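Re-inspection after gripper fault, packing cell 2, Hulska site
Dec 6, 2025
Arm supplied by Griltance, control software by Nukov. Reset carried out by Jurić under the service contract.

The fault, for anyone new to the file: the gripper opened by itself over the box and let go of a part. Fault code 207. The supplier's report calls it "a transient event, cleared on restart". I have read that sentence several times and still don't know what it means.

**Arm and base**

- [x] Base bolts tight, paint marks lined up
- [x] No play in the joints with power off
- [ ] Cable to wrist camera secured. *Clip replaced, but with the same sort that cracked in March. Not signing this one.*

**Gripper**

- [x] Fingers clean, no cracks
- [x] Opens and closes on command
- [ ] Holds its grip when power is cut. *Held on 2 tries, slipped on the next. Jurić's sheet says "pass". I would like to know how many tries they made.*
- [ ] Cause of code 207 found. *No. A restart is not a cause.*

**Stops and guarding**

- [x] Emergency stop button works from the operator's side
- [ ] Emergency stop works from the far side. *Button sticks. Reported before, marked "monitored" ever since.*
- [ ] Slow speed limit on after restart. *Came back at full speed. We were told the Nukov update fixed this. Show me.*

**Simulated run**

- [x] Layout loaded with open box and mixed small items
- [ ] Fault repeated in simulation. *Never once. The supplier takes this as good news. To my mind it shows that the model leaves out whatever went wrong, most likely the cable or the air around a bad connector.*
- [ ] Model checked against the real cell. *No record that anyone has done it.*

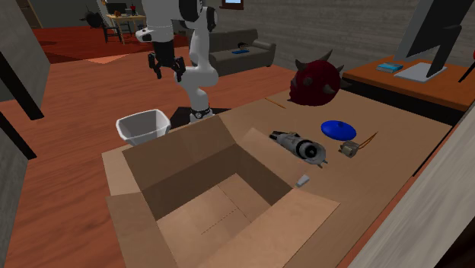
Can the cell go back to normal running on the strength of the simulated tests?

The cell stays locked off until the real gripper holds through a power cut every time and code 207 has a written cause.

**Open items:** 4 to go back to Griltance first: grip on power loss, code 207, restart speed, model check. The clip and the sticking button are ours to chase. Key to the isolator stays in the site office, and I'd ask that it isn't lent out for "a quick look".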